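**Wood bench top or white laminate for a shared workroom?**

**kinnes_k** · 12 November 2023

Setting up our new room at Forsyth and I've got money for one more work surface. Right now we have wooden benches plus one white table, and people are already picking sides. I like the wood. You can clamp stuff to it, you can ding it, who cares! But the white one is so much nicer for sorting small parts. What would you get?

**prudcombe_dad**

White, every time. I dropped a black M3 washer on my old maple bench in September and I still haven't found it.

**mcowie**

Wood! White tops look great for a month and then you get that gray haze nothing takes off. I paid 300 for mine and regret it.

**kinnes_k**

Ours is the white one with a storage bin parked near the far end, so at least the little stuff has somewhere to go. The wood top is where people end up leaning and chatting, which I kind of love.

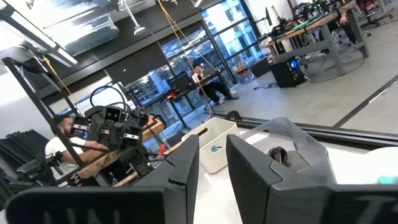 The other thing is light. We've got big windows past the glass partition and I worry a white top will glare like crazy in the afternoon. Anybody dealt with that?

**bulent_u**

Yep, I have a white table facing windows and I get a headache by three. A matte desk mat fixed most of it (mine was 70, a bit steep, but it's huge). Then again once you cover the table with a dark mat you've sort of bought a dark table, lol.

**prudcombe_dad**

Or turn the table so you sit side-on to the glass. Free.

**mcowie**

Side-on just means glare in one eye. Sorry, still voting wood. Sand it once a year, coat of oil, done. And get the bins up off the surface, they eat half your space.

**prudcombe_dad**

Disagree on the bins. If they're on a shelf nobody puts anything back.

**kinnes_k**

OK, quotes so far: 194 for a plain white table, 543 for a long bench with a wood top. That's a big gap. Leaning white plus a mat now, and I'll price a secondhand bench in the spring. Does anyone know if the oil finish smells for long? The room's pretty closed up.

**mcowie**

Couple of days with a window open. Use thin coats.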